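Trorik Household Colour Notes

What's in this folder

Trorik is a set of 1,000 short written notes on how people name the colours of ordinary household things: mugs, tea towels, paint chips, bath mats. The notes were collected by Ineke Mertens and Pichit Srisuk from people in two towns, Bukik and Farkum. The text is in English, with Australian spelling left as the writers had it.

Files

notes.csv -- one row per note
writers.csv -- one row per writer, 33 rows
colour_terms.txt -- every colour term used, in alphabetical order
CHANGES.txt

Columns in notes.csv

note_id: running number, no gaps
writer_id: matches writers.csv
town: Bukik or Farkum
item: what the writer was naming, in their own words
term: the colour term as written
light: daylight, lamp or unknown
text: the full note, up to 90 words

How the notes were written

Writers picked things in their own homes and wrote down what they'd call the colour if they were asking someone to fetch it. They weren't given a list of terms. Most wrote in the evening, so "lamp" is the most common value in the light column. Notes over the word limit went back to the writer to be shortened.
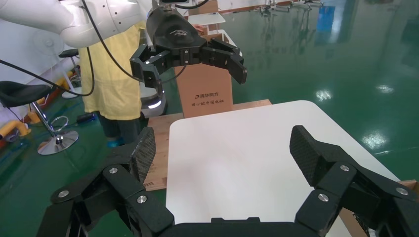 White and off-white gave us the most trouble. Writers used "cream", "eggshell", "milk" and "fridge white" for things we would have put together. We left them alone. If you need broader groups, the Yeom script in the tools folder will merge terms from a table you supply -- it doesn't come with one.

Known problems

Grey and gray both appear. Search for both.
Two writers in Farkum share a house and sometimes described the same item.
Some item names include a shop name. These were kept.
The light column was added in October, and notes written before then are marked unknown unless the writer could remember.

Use

Free for teaching and research. Please don't try to work out who the writers are. Corrections go to Pichit, who goes through them on Wednesday afternoons. Include the note_id and the version from the top of CHANGES.txt.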